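Kitchen-table tips for your workshop newsletter
Posted May 5, 2019

I love email newsletters. There, I've said it! If you make things at home and sell them (jam, stools, mended bikes, whatever comes out of your shed), a newsletter is the cheapest bit of marketing you'll ever do, and you can get it done between the washing up and bedtime. I've been writing mine from the kitchen bench in Bristutier for years now, and these are the habits I've picked up along the way.

Keep a jar for ideas
A real one, next to the kettle. Every time a customer asks me something I scribble the question on a scrap of paper and in it goes. How do I get a tea stain out of oiled timber? Can the lid go in the dishwasher? When it's time to write, I tip the jar out and there's my topic, usually in the customer's own words – much better than anything I'd have dreamt up staring at a blank screen.

Write the subject line last
I used to labour over it first and then write a whole email that had wandered off somewhere else. Now I write the email, go and hang out the laundry, come back and pull the most useful line straight out of the middle. "Fixing a drawer that sticks in the wet" beat "Our autumn news" so thoroughly that I've never gone back to seasonal headings.

Split it 80/20
80 per cent help, 20 per cent shop. If I've written four paragraphs on sharpening a peeler, I feel perfectly fine putting a short note at the bottom about what's on the shelves. The old Plerneck market newsletter was all specials, top to bottom, and I'm afraid I stopped opening it even though I rather liked their honey.

Set the oven timer
Give yourself 20 minutes for the first draft and stop when it dings, even mid-paragraph. It'll be rough. Leave it overnight and read it aloud in the morning while the toast is on. Anything you trip over gets shortened.

Take your photos in the morning
My bench gets the best light before breakfast, so that's when I photograph everything for the month in one go. Wipe the lens with a clean hanky first (you would not believe the difference, mine usually has flour on it), turn off the ceiling light so you don't get that yellow cast, and shrink the files before you load them. Two pictures per email is plenty. More than that and people on slow country internet are left looking at grey squares.

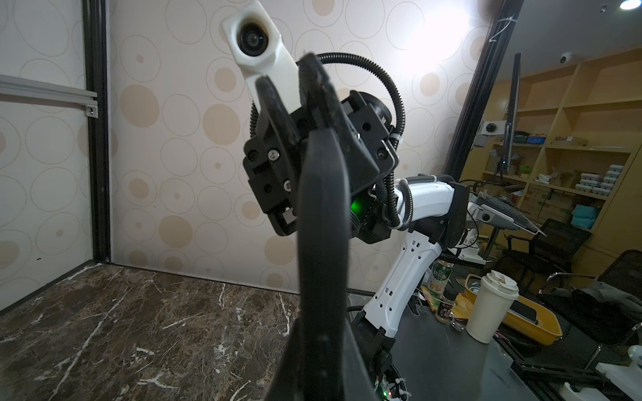
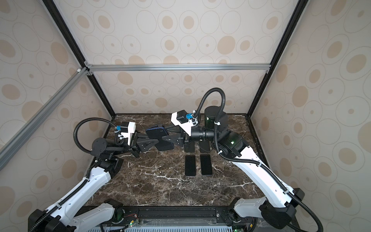 Clean out the list like you clean out the pantry
Every October I go through my subscribers and pull out the addresses that haven't opened a thing all year. They get one friendly email asking if they'd still like to hear from me, with a big obvious button. No click, off they come. It stings a bit to see the total drop! But Clumia, the program I send from, charges by the subscriber, so it's the same as paying to store stale flour.

Make the sign-up sheet easy to read
For the market stall I use a clipboard with wide-ruled paper and a fat pencil on a string. Pens leak and wander off. Leave one whole line per email address and print a sample at the top in block letters, so people follow suit. Put a sentence at the head of the sheet saying what they're signing up for and how often it comes, then type the names in that same night while you can still remember whether that squiggle was an n or an r.

Pick a sending time and stick it on the fridge
I send at 7 in the morning, once a month. I did try fortnightly for a while and my jar ran dry. Monthly suits a one-person workshop beautifully, and readers do get used to it – I get cheerful little notes if I'm a day late.

Test it on an old phone
I keep a cracked Fukuda handset in the drawer with the tea towels just for this. If the email looks all right on that, it'll look all right anywhere. Check that the writing is big enough without your glasses, that the button can be hit with a thumb, and that the email still makes sense with the pictures switched off.

Answer the replies
My favourite part! Send from an address you read yourself, and never from one of those no-reply ones. I answer mine with the first cuppa of the day, and I'd say half my best tips started as somebody writing back to tell me I'd got it wrong. (The vinegar-on-copper business, for one. Sorry again, everyone.)

Save the good bits
Once an email has gone out, paste it on to your website as its own page with a plain title. I put mine off for ages and now the sticking drawer page brings in new readers every time it rains. If you've got a back catalogue sitting in your sent folder, start with the 4 that got the most replies and do the rest over winter.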